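Flelter Rule

The Flelter Rule is a set of good-practice guidelines for planning, running and reporting pick-and-place trials with robot arms in simulation. It takes its name from the Flelter workshop series, where the first draft was passed around as a two-page handout. The current text is the third edition, dated September 18, 2022, and has 58 numbered clauses in 11 sections.

The rule covers single-arm work at a table, with small rigid objects and a two-finger gripper. Overview and close views are treated together in section 4.
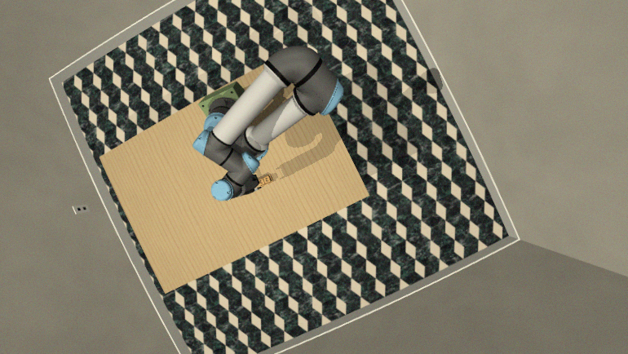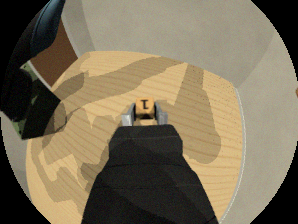 Simulated trials at the tabletop: the arm with its gripper low over the wood, and a close view of the gripper at a small block.

Background

Before the rule, groups that shared simulated trials had very little common ground. One lab's "grasp" was a closed gripper; another's was an object held clear of the table for a full second. Scores went up and down with the definition, and comparing two reports could take longer than running the trials again. The first edition set out to fix just that, and its list of 10 defined terms is still the most quoted part of the text. It is a lovely piece of plain writing, short enough to pin above a desk.

The second edition grew out of work at Clarnthorpe, where 919 recorded trials were scored again by people who had not run them. The places where scorers disagreed became the outline for the new clauses. Nearly all of the trouble came from the start and the end of a trial - when the clock begins, and what counts as letting go.

Main provisions

Scene setup. The table, the mounting point of the arm and the starting area for objects must be written down before the first trial. Floors, walls and lighting may be changed freely, and the rule warmly encourages it, provided that each change is logged. Shadows get a clause of their own: they are to be left on unless the report says otherwise.

Views. Each trial needs at least one view that takes in the whole arm and one close enough to judge the fingers against the object. Lens distortion and masked corners are allowed in the close view. Cropping after recording is not, even to tidy up a border.

Approach. The gripper has to come to a stop, or nearly so, before the fingers close. Contact with the table during the approach is recorded as a touch and does not end the trial.

Grasp and release. A grasp is scored only when the object has left the table and stayed off it for one second. An object straddled by open fingers is scored as "placed around," a term that began at Clarnthorpe and that newcomers tend to find funny and then use all the time.

Failed trials. All of them stay in the record. This is clause 31, and it may be the most important sentence in the document. A set with its failures removed can't be called compliant, however good the rest of it is.

Adoption

Prutia, a small open simulation package, was the first to build the rule into its logging tools, so that a trial missing its setup sheet won't save. The Mercado course notes on manipulation use the second edition and have not yet moved to the third. The differences are small for beginners, apart from the new wording on release.

Criticism

Some users feel the one-second hold is too generous for heavy objects and too strict for fast sorting work. Others have asked for clauses on soft items, such as cloth and sponges, where "off the table" is hard to define. A draft on soft items was read at the October meeting and sent back for more examples. Two-arm work remains outside the rule - a real gap, and a very exciting one to see filled.

See also

Setup sheet
Placed around (scoring term)
Trial logging in Prutia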